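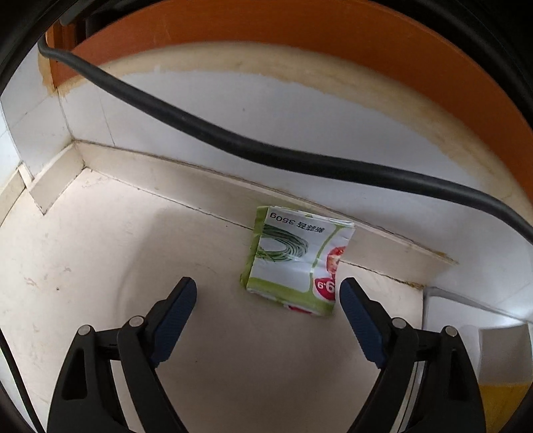 Garlic scapes pack, 350 g, price badge 9.9.

Plodanbridge Household Packages

README for the package set, second release

What is in the set

The set covers small packaged goods of the kind that pile up in a home: food packs, toothpaste boxes, paper packets, rolls of tape, pouches and bags. There are 3,000 pictures of 784 items. Most items appear more than once, in different positions and with different sides showing.

We kept the packages in the condition they came in. Crushed corners, folds and worn edges were left alone. A pack was not flattened or straightened before it was used, and plenty of items are upside down. If you need clean, front-facing product shots, a store catalog will serve you better.

File layout

packages/ holds the pictures, in one folder per item.
labels.csv has one row per picture: item number, package type, position, printed text.
types.txt lists the package types and what each one covers.
changes.txt lists what was fixed between releases.

Package types

Carton: a box that stands up by itself, such as a toothpaste box.
Soft pack: anything that creases when it is set down, including food pouches.
Packet: a small paper or foil item with no fixed shape.
Bag: carries other things. Shopping bags go here, full or not.
Supplies: tape, string, labels and similar.

A few items could go two ways. The garlic scapes pack is a good case, since it can be read as a crushed carton or as a pouch. Items like that are entered as "carton or soft pack" in the type column, and you should decide how to handle them before you split the data.

Printed text

Text is typed in the way it is printed, in the original script, whichever way up the item is. The scapes pack is entered as 新蒜苔 350g. Prices are entered separately from weights, as a bare number with no currency. Where a fold hides part of a word, only the part that can be read is typed in - please don't fill in the rest from memory or from a website.

Boxes with more than one language get one entry per language. Text that is too small or blurred to read is marked "unread" and the row is kept. The toothpaste box uses both rules. Its brand and product name are in English, there are lines in Korean and Chinese, and "propolis" is printed in gold.

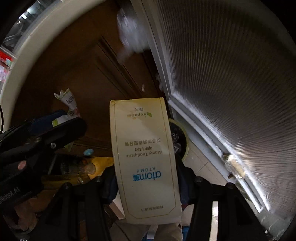
Modupe Etim wrote to ask whether a carton that is upside down should have its position recorded from the printing or from the way the box opens. Her own set at Wadon goes by the opening flap, and she found the two hard to merge.

We go by the printing. "Inverted" in the position column means that the main text reads upside down, whatever the flaps are doing. Items with no printing, such as plain bags, have the position left blank.

Known problems

Some packets are partly hidden behind other goods, and their labels are short as a result.
Green and lime are used unevenly in the color notes. Treat them as one color for now.
Bags that moved have soft outlines. They are marked "blurred" and kept in.
Item folders from the Bastos batch still have the old numbering. The old and new numbers are both in changes.txt.

Corrections

Send the item number and the corrected line to Bevan Paewai. Fixes to printed text are checked against the picture before they go in, usually on a Sunday. Please send one item per message.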